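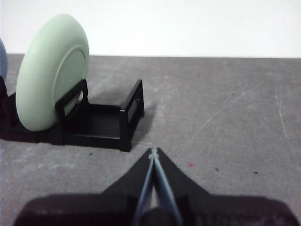
A green disc upright in its black holder, with the gripper pointing across the table.

The Brastimthorpe arm is a home-built robot arm that picks up round, flat things and puts them away in racks. I'm one of the people who built it, in the shared workshop on Enden Lane, so forgive me if this entry wanders a bit. Gervasio Valdebenito drew the first version in March — on the back of a parts list, naturally — and we had it moving by September 2, 2019.

It has 7 joints counting the gripper, and the heaviest thing it'll lift is 938 grams (we tried more, and the elbow sagged!). The motors run off a Stelmakh driver board tucked under the bench. The fingers are narrow at the tips so they can close on a rim, and we've redrawn them more often than I'd like to admit. The holders were the easy bit, a plain cradle with a window cut in each side.

Control is by a little program called Brandov, which saves positions you've set by hand and plays them back. A full move takes roughly 30 seconds at the gentle setting.

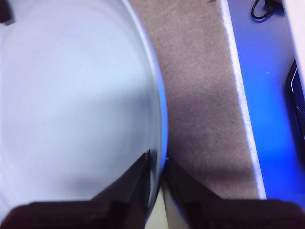

How long does it take to teach the arm a new move?
Allow 60 minutes for your first one. After that it gets much quicker, as Brandov lets you copy an old move and shift only the points that differ.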